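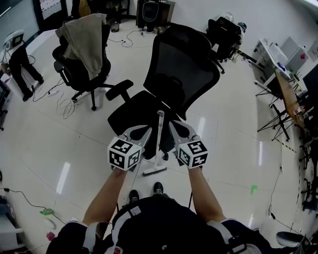 Do you need a robot to record demonstrations with the Jaltis hand kit?

You can record everything with just the kit and a laptop, and the robot only comes into it later, when you want to play back or train on what you've recorded.

I get that one by email more than any other, so it goes first. I'm Nkrumah Amissah, I put the Jaltis kits together and send them out from our unit in Storkivport, and if you ring up with a problem it's me who answers (usually with a screwdriver in the other hand, so bear with me).

## What you get

- 2 hand-held grippers, left and right, with curved finger jaws
- a white marker cube for the top of each one, with the black-and-white patterns already on
- the shoulder harness, white straps, one size with a lot of adjustment in it
- the head camera and its band
- a long cable and a short cable
- a flat card of spare markers
- the case, which is a bit too big, sorry, I bought a lot of them

The kit is £533 with delivery inside the UK. A spare pair of finger jaws is extra and I'd get one at the same time if you're going to be picking up anything rough or heavy. The jaws do wear at the tips and it's a nuisance to wait for the post in the middle of a good week.

## What it's like to use

Lighter than you'd think! You squeeze, the jaws close, you let go, they open. Most people are fine with a cup or a box within a few minutes. Long-handled things take more practice, and brooms are the ones I'd warn you about. The handle wants to roll in the jaws and you end up twisting your wrist to stop it, and then the cube turns away from the camera and the tracking gets unhappy. Take hold with one gripper high and the other lower down, keep your elbows loose and look down at the job the way you would if you were sweeping your own kitchen.

I like floor jobs for a first session, though. Pushing a wheeled office chair out of the way and sweeping where it stood is a lovely little task, with two hands, a bit of walking and something that rolls off if you shove it too hard. Go for the backrest or the armrest, whichever you'd naturally reach for. Mesh backs are fine.

Wear trainers or something else flat. You'll spend a lot of time looking at your own feet in the recordings, and you'll be stepping round cables if your room is anything like mine.

## Setting up

1. Put the harness on over a plain top and pull the straps snug. You should be able to lift both arms above your head without it riding up.
2. Put the head camera on and tilt it down until you can see both cubes with your forearms held out in front of you.
3. Plug in, start the Hillard recorder and wait for both cubes to go green on the screen.
4. Open and close each gripper fully, twice.
5. Do one short throwaway take and watch it back before you do anything else.

Please don't skip the last one. I did, in May, and lost a whole afternoon of sweeping to a camera that had slipped up and was mostly recording the far wall.

The Hillard recorder is a free download and it isn't mine, so I can't fix bugs in it, but I can usually tell you how to get round them. It saves each take in its own folder. I've had 300 takes in one project before it started getting slow to open, and after that I just began a new project.

## Bits people ask about

**Shiny floors.** White glossy tiles are all right. If you've got a strong lamp straight overhead, move it or switch it off, as a bright reflection next to a cube can make the tracking jump.

**Clutter.** Leave it in! Chairs with jackets on, desks full of odds and ends, other people getting on with their own work, all of that can stay. Do get loose cables out of your walking path, and a strip of warning tape by a table leg is never a bad idea.

**Cleaning the cubes.** Dry cloth only. Spray cleaner lifts the edges of the markers, and then you'll be using up that spare card.

**Left-handed people.** The grippers mirror each other, so you hold whichever you like for the fiddly part.

**Long sessions.** Your forearms will tell you. I stop every so often and put the grippers down properly, on a table. They don't enjoy being dropped on tiles.

## What I'd like to be better

The harness buckle is stiff when it's new. The jaws struggle with anything thinner than a coin lying flat, and I haven't found a tip shape that sorts it without spoiling the grip on bigger things. Kassab, who make the jaws for us, have sent over a softer version and I'm trying it on broom handles at the moment. I'll put it up as a spare if it's any good.

## Ordering

I build in small batches and there are 7 kits in this one. Send me a message with your address and whether you want the extra jaws, and I'll send back an invoice. Kits go out once it's paid. If the kit doesn't suit you, post it back in the case with everything in it and I'll refund the price of the kit, and you only pay for the return postage.

Page updated Fri 30 December. I've corrected the bit on cleaning, which used to say a damp cloth was fine.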